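5.4 Repetición de la prueba de trasvase (vaporera a plato)

Este apartado sirve para reproducir en su propio laboratorio el ensayo de trasvase del método Govarari. Conviene leerlo antes de encender nada y, sobre todo, antes de creerse la cifra de la portada del informe. Los 339 episodios de entrenamiento se grabaron en una sola sala, con una sola vaporera, y el resultado publicado no dice gran cosa de lo que hará la política en otra cocina.

Requisitos previos: calibración completa del brazo (apartado 3), control de la pinza verificado (apartado 4.2) y una copia limpia de los pesos. No use los pesos «Desen» afinados: dan mejor resultado en esta prueba y peor en todas las demás.

Preparación

1. Coloque la vaporera en el centro de la mesa, con la bandeja perforada puesta y el mando de la base accesible para el operador.
2. Retire la tapa y déjela sobre la mesa, al lado contrario del plato. La política no sabe destapar; el artículo lo menciona en una nota al pie.
3. Ponga el plato junto a la vaporera, del lado por el que entra el brazo que hace el trasvase.
4. Reparta los panecillos por la bandeja sin alinearlos. Si los ordena en fila, está midiendo otra cosa.
5. Anote la disposición inicial en la hoja de ensayo antes de lanzar el primer episodio.

PRECAUCIÓN: el vapor y la olla queman. Mantenga las manos fuera del alcance del brazo mientras el control esté activo y corte la alimentación de la vaporera antes de recolocar piezas.

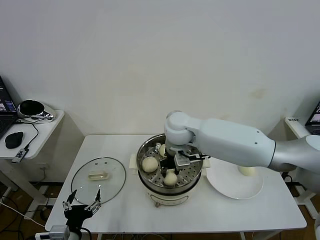 Figura 5-3. Prueba de trasvase: un panecillo en el plato y cuatro en la vaporera, con la pinza sobre la olla.

Ejecución

6. Inicie el registro y espere a que las dos marcas de tiempo coincidan. Si difieren, reinicie el servicio; no las corrija a mano después.
7. Lance la política en modo autónomo. Cada serie consta de 12 episodios.
8. No toque la mesa hasta que el brazo vuelva a la posición de reposo, aunque parezca atascado. En la serie original hubo 2 episodios «rescatados» por el operador que se contaron como aciertos. Aquí se cuentan como fallos.
9. Puntúe cada panecillo por separado: trasladado entero, trasladado con marca de la pinza, caído o no intentado.
10. Guarde el vídeo completo de la serie, también el de los episodios malos.

Nota sobre la puntuación. El criterio original daba por bueno cualquier panecillo que acabara tocando el plato. Con esa regla, 9 de 12 episodios salieron bien en nuestra repetición. Rajeshwari Warrier volvió a puntuar los mismos vídeos exigiendo la pieza sin deformar y la cifra bajó bastante – no la damos porque solo la ha calculado una persona y falta una segunda lectura independiente.

Nota sobre los panecillos del fondo. Una pieza situada detrás de otra, o detrás de la propia pinza, puede quedar oculta a la cámara. Los autores sostienen que la política «razona sobre la oclusión». Nosotros no hemos encontrado prueba de ello: una búsqueda a ciegas por la bandeja explicaría lo mismo. Para distinguir ambas hipótesis, repita la serie con el fondo de la bandeja vacío y compare las trayectorias.

Qué no demuestra esta prueba

– Que el agarre se adapte a la blandura de la masa. La fuerza de cierre está fijada en el archivo de configuración.
– Que el método supere al de referencia Shevchuk, evaluado con otra pinza y otro plato.
– Que funcione con otra olla. El grupo de Urnidberg lo intentó en diciembre y todavía no ha publicado los datos.

Si su tasa de acierto supera la del informe, revise primero el paso 8 y después el 4. Los registros se archivan según el apartado 7.1.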